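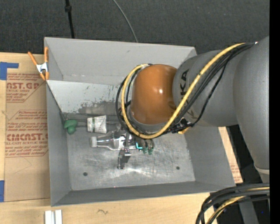
Grey metal bin on the table top, scuffs and all.

BOLENACH ALLOTMENT AND GARDEN SOCIETY
Minutes of meeting, January 16, 2026
Held in the back room, Drutmont Hall

Present: Aishwarya Annamalai (chair and minutes, sorry, hence the typing), Mr Palaniappan, plotholders from top and bottom sites. Sign-in sheet in the folder.
Apologies: Jarkari Nurseries rep, stuck at work. Sent notes by email, see item 5.

1. Last minutes
Agreed. One correction, the hedge on the lane side is hawthorn, not blackthorn. Signed.

2. Matters arising
Gate padlock replaced. Old code no longer works so please stop trying it. New code by text only, not to go on the noticeboard again.
Broken glass by the old cold frames: mostly picked up. Bottom end still needs a rake over. Gloves.
Letter to council re. verge parking. No reply. AA to chase.

3. Water
Long discussion. Supply turned off at the stopcock for the winter, back on in April if frosts allow. Top site still has poor pressure, dribbles when anybody below has a hose going. Mr Palaniappan thinks the pipe has a pinch in it near the bend and would like to dig. Others think it is just the length of the run. Agreed he can dig one hole, on his own plot side, and fill it in after.
Dip tanks: two are leaking at the seam. Patch for now. Replacement is some 300 pounds each delivered, which the meeting thought steep. AA to get another price.
Hosepipes. Rule stays as is, no unattended hoses. Was asked if a seep hose counts. It does. Two people not happy with this, noted.
Water butts off shed roofs are fine and encouraged but please put a lid on. Frogs welcome, drowned mice less so.

4. Plots and waiting list
4 plots given up since the autumn. Three are workable, the one by the compost bays is bramble end to end. Suggested splitting it in 2 and letting as halves at reduced rent for the first year. Carried, one against.
Waiting list needs a tidy. Some on it have moved away. AA to write round, reply by the end of the month or name comes off.
Non-cultivation letters: talked about whether to send before spring. General feeling is wait, ground too wet to be fair on anyone. Look again in April.
Sheds. Reminder you need to ask before putting one up. This includes "temporary" ones. Polytunnel on bottom site is over the agreed length, holder says will shorten. Leave it with them.

5. Seed and potato order
Jarkari will do the same deal as last year, 10 per cent off if it all goes in as one order. Order forms on the shelf by the kettle. Late forms go in at full price, no arguing this time.
Seed potatoes: first earlies went quickest last year so asking for more. Question re. blight resistant maincrop, the reds did well on the top site and were poor at the bottom. Nobody sure why, could be the wet. Will order a bag of each and share.
Onion sets: heat treated only please, too many bolted.
Email also says their bagged compost has changed recipe, more wood fibre in it. Dries out on top while still damp underneath, so check with a finger before watering. Several said they had trouble with seedlings in it. Suggestion to sieve it for small seed. 

6. Compost bays
Cooked food in the middle bay again. Rats seen. Sign to go up, bigger letters. Veg peelings fine, bread not fine, that was definately half a lasagne.
Woodchip delivery expected but no date. It gets tipped by the gate so do not park there. Take what you need but leave some for the paths first.
Manure: farm at the Bolenach end will drop a load if someone meets the trailer. Must ask about weedkiller in the hay before it comes. Bean test on a pot or two before it goes on anybody's beds.

7. Paths and hedges
Lane hedge to be cut before the birds start nesting. Work morning, date to follow. Bring own loppers, society's pair is blunt.
Middle path very slippy. Chip it when chip comes. In the meantime go round.
Main path edges, each holder keeps their own side clear to the peg. Pegs not to be moved!! One has wandered.

8. Open day
Agreed to have one. Date not fixed, clash with the school fair last time and don't want that again. Plant stall, teas, produce if there is any. Offers of cake to AA. Longest runner bean class to come back, pumpkins to be weighed not measured. Argument about whether children's class needs an age limit. Put off.

9. AOB
Bonfires. Only after dusk, only dry stuff, look at the wind. Complaint from houses on the Drutmont side, fair enough.
Dogs on leads on all paths.
Wheelbarrow with flat tyre, Mr Palaniappan has a pump.
Someone has left a blue flask in the hall, on the windowsill.
Bees: request to keep 2 hives on the far corner. In favour in principle, need to see insurance and speak to the neighbouring plots frist. Bring back next time.

Meeting closed, hall needed locking up. Next meeting date to go on the noticeboard.
AA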